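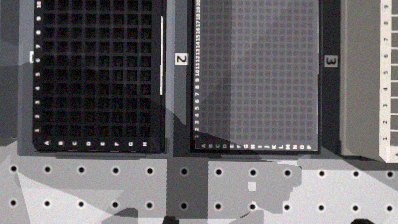
Setting up a map grid for a fantasy novel starts with one sheet per region and a fixed scale. Draw the grid before any coastline. Letters run along one edge and numbers up the side, the same scheme as the black well plate, where A to H sits beneath the columns and the numerals count upward from 1. Every cell then has a short name such as C4, and that name goes into the manuscript notes wherever a character stops, camps or fights.

Step 1. Set the scale. One cell equals 14 miles in open country, a day on foot with a pack. Write this on the sheet itself.

Step 2. Place the fixed points. Enter the capital, the ports and the river crossings first. In my own draft these are Arkevel in B2, the harbor at Skornik in G3 and the pass at Usska in E9.

Step 3. Count the route. Go cell by cell and add a day for each river without a bridge. Mountain cells count double.

Step 4. Check the chapters. Make a table with four columns: chapter, character, cell, day. If a character moves more cells than the days allow, change the day before you change the map. A map change affects every other chapter that uses the cell.

Step 5. Set limits for mounted travel. I allow two cells a day with a change of horse and one without.

Messages need their own line in the table. A rider carrying news over 300 miles takes 11 days at two cells a day, and no one at the far end can act on it sooner. Johannes Mahlangu found three early arrivals of this kind when he read my second draft, all after page 430.

Keep old sheets. Mark each with the draft number and the month.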